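Nistum Evening School, Clarnstead
Small Trades and Packing, Course Handout
Unit 2: Two-Part Boxes, Lids and Trays
Prepared by Abdelghani Kabbaj, with bench notes from Hyun-seo Tak

Welcome back, everyone, and thank you for the good questions at the end of the last unit (I have tried to answer most of them somewhere in these pages, though you may have to hunt a little). We have finished with folding cartons for the time being. In this unit we move on to the rigid box in two parts, a base and a separate lid, and we will spend more time with it than you might expect for such a plain thing.

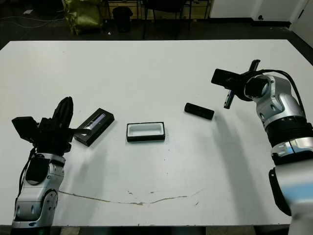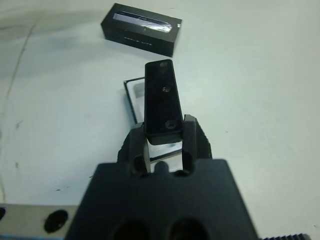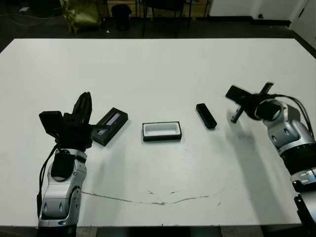
Figure 2.1, all three views: a black box with a white interior, open on a white tabletop, with a second black box near it.

2.1 Words we will use

People in this trade call the same part by four different names, and I have heard two people argue for a good ten minutes before finding out they agreed. So let us settle on our own words and stick to them through August.

The base is the part that holds the goods. Some of you will say tray, and I don't mind at all, as long as your partner at the bench knows what you mean. The lid is the part that closes it. The wall is the upright side of the base, and the rim is the top edge of that wall. The liner is whatever covers the inside, whether it was made in one piece with the box or put in afterward. A window is any see-through part that lets a customer look in without opening anything.

Look at the middle view in the figure, where the lid is held upright, and you will find three small round holes along its length. Please mark holes like these on your sketch whenever you meet them, even when you can't say what they are for. I would much sooner see a sketch with a question mark on it than one with a feature left off!

2.2 Why dark outside and light inside

I have a soft spot for this combination, as anyone who took the course last year will remember. A dark outside hides a fair amount of handling on the shelf and makes a row of boxes look like a family. A light inside does a different job. It throws light back up at the goods, and it shows you crumbs, threads and bits of grit that you would never spot against black.

The price you pay is that a white interior shows fingerprints too. Handle the base by its outside walls and keep your thumbs off the liner. Hyun-seo keeps a soft dry brush at the end of each bench for lint, and asks me to remind you that it is for liners only and has no business near the glue.

2.3 Windows

The second box in the figure has a pale strip showing on its top. In the middle view it looks translucent, and there is a line of small light printing along the front. A window changes how you pack. With a closed lid you can set the goods in whichever way is safest, but once there is a window the customer sees one part of them first, and you have to decide which part that will be. Put the goods in, close the box, turn it to face you and look at it the way a shopper would. Then open it and try again, because the first attempt is nearly always a little off center.

Haze on a window usually comes from hands. A clean cotton cloth, wiped in one direction, takes care of most of it. Skip the paper towels, please, as they leave fine scratches.

2.4 Fitting a lid, step by step

Work in pairs for the first few, then on your own.

1. Clear a space on the bench at least three times the length of the box. White tops are best for this. Scuffs and old marks on the surface are fine, but wipe away loose grit.
2. Set the base down with the opening up and the long side toward you.
3. Check the inside for dust and brush it out.
4. Pick up the lid by its long edges and look at both faces. Find out which way up it goes before you bring it anywhere near the base.
5. Lower one short end first, then let the rest follow. If you drop the whole lid on at once, the trapped air pushes back and the lid will sit crooked.
6. Run a finger along the seam on all four sides. You are feeling for a step.
7. Lift the lid again and see that it comes away evenly.

If the lid drags on one side, stop and take it off. Pushing harder is how corners get crushed, and a crushed corner on a dark box shows up as a pale crease that no amount of rubbing will hide. (I say this as someone who has rubbed a great many of them.)

2.5 Keeping a bench record

Each pair will fill in a record sheet, form 43, which you will find in the drawer under the window. Write down the box style, the color inside and out, whether it has a window, and how the lid fitted on the first try. Use your own words for the last one. "Snug," "a bit stiff at the left end" and "fell on like a hat" are all perfectly good entries.

The practice boxes are stock number 3293 in the Song supply catalog, and the plain cartons from Unit 1 are still in the tall cupboard if you want to go back and compare. Return lids with their own bases when you finish. They look alike, but small differences creep in, and a swapped lid can cost the next pair half an hour of puzzling.

2.6 Before next time

Read the chapter on hinged lids in the course reader, starting at page 176. It is longer than it needs to be, and you can skim the history at the front if your evening is short.

Then find a two-part box at home, any size. A shoe box will do nicely, and so will a box that once held a pen or a game. Take the lid off and measure how far it comes down over the base. Draw it from the top and from one side, and label the base, lid, wall, rim and liner. If there is no liner, say so. Bring the box along with the drawing if you can carry it.

For those joining the trip to the Nindulcombe workshop, closed shoes are needed and long hair should be tied back. Sign-up is on the sheet by the door, and Hyun-seo has the details about parking.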